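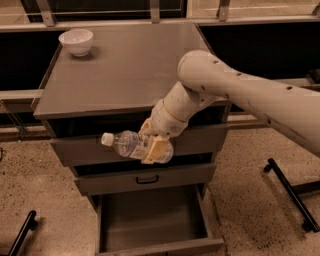
Keeping old letters and photographs at home

Choose a room where people live. The attic is too hot in summer, and the cellar is damp already in January. Put a small hygrometer near the papers and look at it every week.

Take out paper clips, rubber bands and pins before you store anything. Rust goes through several sheets – I lost part of my grandmother's recipes this way. Unfold the letters and put them flat in acid-free folders, not too many in each.

Write on the back of photographs only with a soft pencil, and near the border. Never use adhesive tape for a tear.
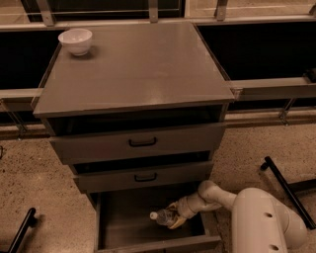 Gray drawer cabinet with a white bowl on top.

Wash and dry your hands well before you touch old paper. For photographs use cotton gloves. I buy the folders in packs of 100 – they last me for years.

Apinya Srisuk, May 11, 2009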